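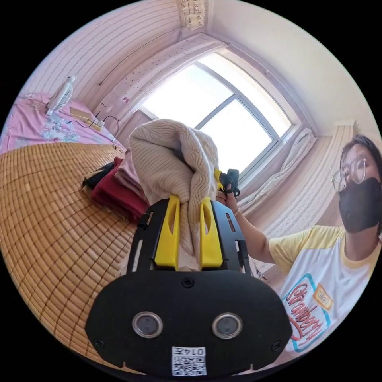
A cream ribbed jumper, held up near the window.

Search this site Enter keywords Go

The heated blanket that wouldn't switch off

Stekomia sold the Priris as a kindness. Soft, washable, two heat settings, a timer for people who nod off. Then the complaints. Timer stuck. Controller too hot to hold. Scorch marks on nightclothes, on sheets, on one arm of a much-loved chair.

By July the firm had nearly 900 reports on file and a recall notice on its website, three clicks down. No letters to buyers. Most bought theirs at a chemist's counter in Grillau, cash, no name taken, so who would they write to?

The fault is dull. A small switch inside the controller, made for Stekomia by Garg, is meant to open when things get too warm. In some batches it sticks shut. The blanket carries on heating until somebody pulls the plug.

And the people under it are often the ones who can't. Poor feeling in the legs, bad hips, strong painkillers at bedtime. Six have brought claims so far. Burns mostly, slow to heal.

Stekomia says it acted promptly. The claimants' solicitors say the first complaints came in 2 winters ago, and that the blanket stayed on sale right through the second. Garg hasn't replied to our questions. A hearing is expected before the year is out, though dates have slipped allready.

Got one? Unplug it at the wall. Keep the controller and the reciept if you have it, don't post either back untill you've taken advice. Burns need looking at, even small ones.

Related
Refund or replacement: what a recall gets you
Hot water bottles, when to bin them
Making a claim without a receipt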